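January, late, kitchen

The Viltden estimate came back and it is 280 dollars more than the one they gave over the phone. The man on the phone said the first figure was "for guidance." I asked what the second figure was for and he said that one was firmer. So I have paid a deposit against a number that is firmer, whatever that is worth in attic insulation.

I keep being told the house will feel different. Jordan Parsons says so every time we talk, and Jordan had the same work done two winters ago and still wears a coat indoors. I pointed this out. Jordan said the coat is a habit now. Maybe it is. I also noticed a space heater under the desk, and when I looked at it Jordan moved a chair.

Spent the evening with the gas bills spread out on the table, trying to work out whether any of this makes sense. The Viltden brochure has a graph with one line going down and another going up, and neither axis has a number on it. I have seen better graphs on cereal boxes. It says "most homes" see savings in the first season. It doesn't say how much, or which homes, or who went and asked them. My highest bill last winter was 230 and my lowest was so small I thought they'd made a mistake, and the brochure would presumably like me to multiply the first one by twelve.

I did my own sum. If the new insulation takes a quarter off the heating, and that's generous, I get my money back right when the roof will need doing, at which point they will have to go up there and walk all over it.

And yet the back bedroom is cold. I can't argue with that part. I slept in there when I had the flu and woke up with my nose numb. I put a thermometer on the windowsill and another by the bed and they disagree with each other, which didn't help. They came in the same packet. I've now moved them side by side to see which one is lying, and after a whole day they still don't match, so I trust my nose.

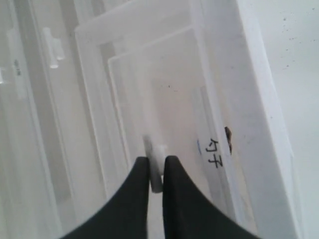
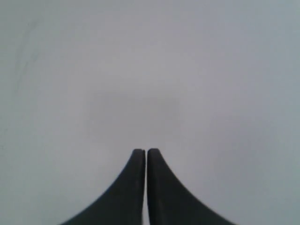 *Both with the dark fingers. White container in the first, plain gray in the second.*

Cold again after supper. I went around with a lit incense stick looking for drafts, a trick from the library book. The smoke leaned over nicely at the front door and went straight up everywhere else, including the back bedroom, where I'd have bet money on the window. So either the window is fine or the incense is useless. The whole upstairs now smells like a gift shop.

Read more of the library book in the bath. It was written by someone who very much wants me to buy a heat pump. There are 3 chapters before he admits they cost anything. He lives in a place called Prerutwood, which he describes as "bracing," and he says his family has been in shirtsleeves since the pump went in. I'd like to hear from the family.

To be fair to him, the section on attic hatches was good. He says people pay for a thick layer over the whole ceiling and leave a bare sheet of board over the hatch, and all the warm air goes up through it. I got out and checked. Bare board. You could feel it with a hand held underneath. I have foam left over from the pipes and could do that myself on a free afternoon for nothing, and now I wonder why Viltden's man, who stood on a ladder with his head through that very hatch, never mentioned it. He had plenty to say about the premium package.

Thampi across the road had a different firm, Trurora, and says they were wonderful. I asked what had changed. Thampi thought for a while and said they were very polite and took their shoes off.

So what I've decided – foam on the hatch first, strip along the front door, then wait and look at the next bill before I let Viltden up there. The deposit says 2 weeks' notice to move the date, and I read it twice looking for the catch. I expect the catch is on the firmer version.

Need to buy: door strip, glue that works in the cold, bread. Call them in the morning before they start calling me. Going to bed with the extra blanket, which cost nothing and has never sent me a brochure.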